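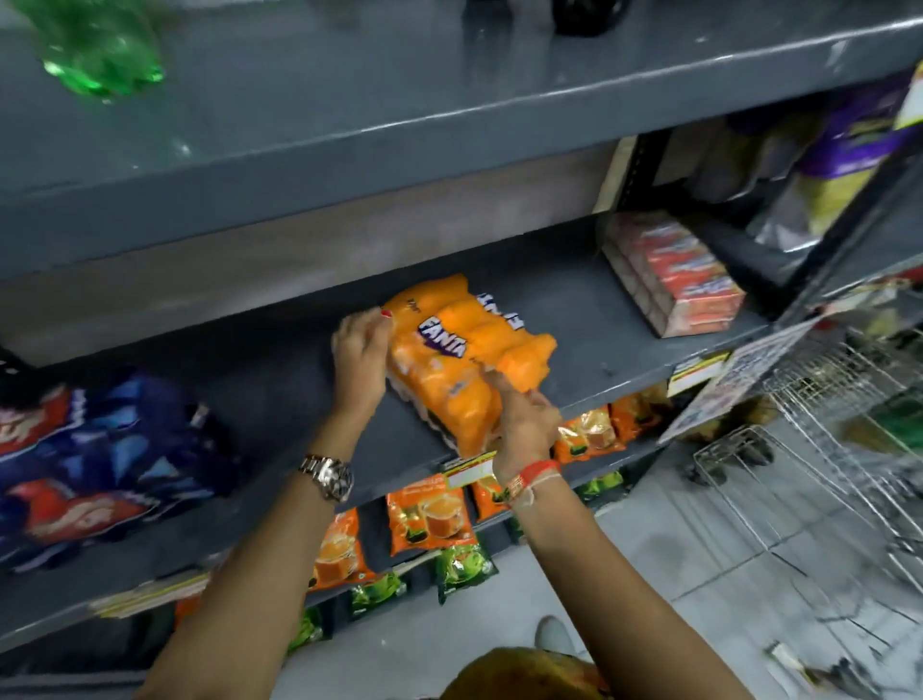 Why does the Uvus gripper drop shrink-wrapped multipacks?
Most drops are traced to a slow vacuum leak at the cup seal, which the controller does not register until the pack is already moving.

Uvus shelf-loading gripper, service kit 2
For Skollex arms fitted with the Drakum controller

Loose film is the difficult case. On a bottle multipack such as the orange Fanta one, the wrap follows the rounded shape of each bottle, and a cup that lands between two bottles seals poorly. Units shipped before February check vacuum only once, at pick-up. If the seal fails after that, the arm carries on and the load falls.

The kit replaces the cups and adds a second pressure sensor, read every 50 milliseconds. On a fault the arm stops and holds position – it does not try to set the load down.

Contents: 16 cups, sensor, cable, firmware card.
Fitting: isolate power and air before removing the old cups. Run 100 test lifts at low speed with the guard closed.

Until the kit is fitted, load multipacks by hand and keep people clear of the arm.

Fault code returned after fitting? Send the controller log to Yammine service desk with the arm serial number.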